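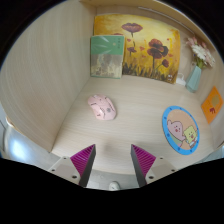 Public Administration 218
Unit 3: How Senior Appointments Are Made and Confirmed
Handout for Mon 12 March
Instructor: Natália Morais

Reading for this unit: the Westlow city charter, Articles 4 and 5, and the Bramthorpe packet. Bring both to class. The packet is long, but you only need the council minutes and the two staff memos.

1. What counts as an appointment

Most people who work for a government are hired, not appointed. They apply for a posted job, they are ranked or interviewed, and they keep the job when the leadership changes. An appointee is chosen by an elected official or a board and usually serves for a set term or at the pleasure of whoever did the choosing.

For this course we will use three labels.

Career: hired through the civil service rules. Can be removed only for cause, with notice and a right to appeal.

Appointed, no confirmation: chosen by the executive alone. Examples are chiefs of staff, press officers and most deputy directors.

Appointed and confirmed: chosen by the executive but cannot take the office in full until a legislative body votes. Department heads and members of regulatory boards often fall here.

The labels do not line up neatly with rank. In Westlow the city engineer is career and the deputy parks director is appointed. Always check the charter or statute before you assume.

2. The usual steps

Vacancy. The office opens through resignation, the end of a term, removal or death. Someone has to record the date, which matters for the acting rules in section 4.

Search and vetting. The executive's office collects names. Vetting covers work history, taxes, financial holdings, and past public statements. Candidates fill out a disclosure form at this stage, and much of it may become public later.

Nomination. A written notice goes to the legislative body. Until that notice is received there is no nominee in the legal sense, even if the name has been announced to reporters.

Committee. The nomination is referred to the committee that oversees the department. The committee may hold a hearing, ask written questions, or do nothing. Doing nothing is a common way for a nomination to end.

Floor vote. In most bodies a simple majority of those present and voting is enough. Westlow requires a majority of all seated members, so an absence has the same effect as a no vote.

Commission and oath. Confirmation by itself does not put anyone in the office. The person must be commissioned or formally appointed and then sworn in. Look for the gap between these dates when you read the packet.

3. The Bramthorpe case

Roscoe Mahmoud had been human resources director for Bramthorpe County when he was nominated in January to run its Revenue Office. The office had 77 employees and handled tax billing, licensing and the county cash accounts. He had no background in revenue work. Supporters on the council pointed to his record of filling vacant positions and settling a long pay dispute. Opponents said the office needed an accountant.

The first staff memo treats this as a question of qualifications. The county code says only that the director must have "substantial management experience." The second memo takes up disclosure: Mahmoud held shares worth just over $2,000 in Bilgin, a payment processing firm that had a contract with the office. The code set $2,000 as the reporting line. He had reported the shares, but on the wrong schedule.

When you read the minutes, keep the two issues apart. Several council members did not, and the debate is hard to follow for that reason.

4. Acting officials

While an office is vacant, the work still has to be done. Most systems let a deputy step in automatically and let the executive name someone else within limits. Common limits are a cap on the number of days, a ban on the nominee also serving as acting head, and a list of duties that cannot be delegated.

If an acting official stays past the cap, the decisions made after that date may be open to challenge. The Pullow ruling, which we cover next week, turned on this point. The court upheld routine decisions — license renewals, payroll, purchase orders — but threw out two new rules the acting director had signed.

5. Terms to know

Advice and consent
At-will service
Holdover: an official who stays on after a term ends until a successor is sworn in
Recess appointment
Removal for cause

6. For discussion

Should Bramthorpe's code be more specific about qualifications? Draft one sentence of replacement language and bring it with you.

Who gains when a committee lets a nomination sit?

Written responses are one page, double spaced, turned in on paper at the start of class.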